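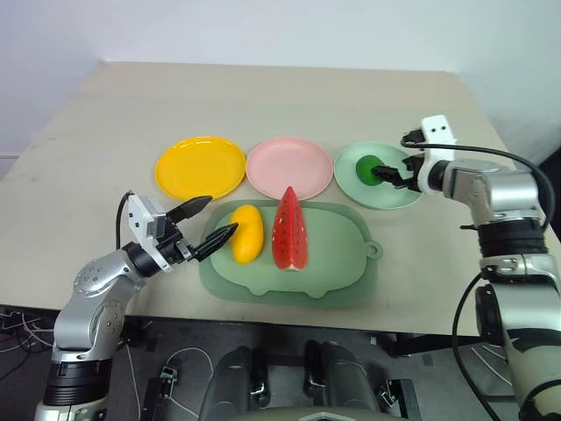
Vatness bench trials – the gripper fault, in pictures

Posted 8 November 2019 by Obsa Gidey

Quick gallery this time, I'm behind on everything. Most of you have heard there was a fault on the two-arm bench. Short version: the right gripper let go when it wasn't told to. Then did it again. No one hurt, one cracked plate, and we stopped running for most of a week while we sorted out why.

The job is sorting toy fruit onto coloured plates. Sounds like nothing. It's a decent test though – both arms working over one table, and every pick has to end with the fruit on a plate and the fingers well clear.

Sorting run, both arms over the table. Right gripper has a round green piece above the centre of the green plate, left one is down beside the mango. Watermelon slice still waiting on the mat. The hold over the plate is the bit to watch, becuase that's the point in the cycle where we had the drops.

What happened

First drop was at cycle 628. Right arm stopped over its plate, fingers opened early, fruit bounced and rolled off the back of the bench. We put it down to a bad grip and carried on. Shouldn't have.

Second one came 84 cycles later. Same arm, same part of the move. This time the fingers opened and then snapped shut on the plate rim. Cracked it. Stop button hit, power off, bench taped off.

What it was

Wrist cable on the right arm. One conductor nearly through inside the jacket, nothing to see from outside. Bend the cable one way and the gripper lost its signal, came back up, and ran its start-up routine. The start-up routine is open, then close. With whatever happens to be in the way.

So a worn cable, yes, but the routine is the part that bothers me more. A gripper shouldn't move on its own after a dropout, full stop. Fledden had the same complaint in June on their single-arm bench and we read the note and did not check ours. That's on us.

What's changed

– New wrist cables on both arms, from Rivadeneyra. Longer loop, softer jacket.
– Gripper now holds position after a signal loss and waits for a person to clear it.
– Cables get flexed by hand and swapped every 3000 cycles. Old limit was "when it looks bad".
– Any unplanned release stops the run. No more carrying on.
– Hands stay off the table untill both arms are parked and the drives are off. Was always the rule, had got slack.

Still open

Logging. The dropout was almost 2 seconds long and our log only shows a gap, no fault code. Bornico are looking at the controller side. If you run the same controller, go and check what yours does when you pull the gripper plug – empty fingers, arm parked, everyone back from the bench.

Spare cables are in the grey drawer. Please write the cycle count on the tag when you fit one. Questions to me, I'm at the Vatness shop most mornings.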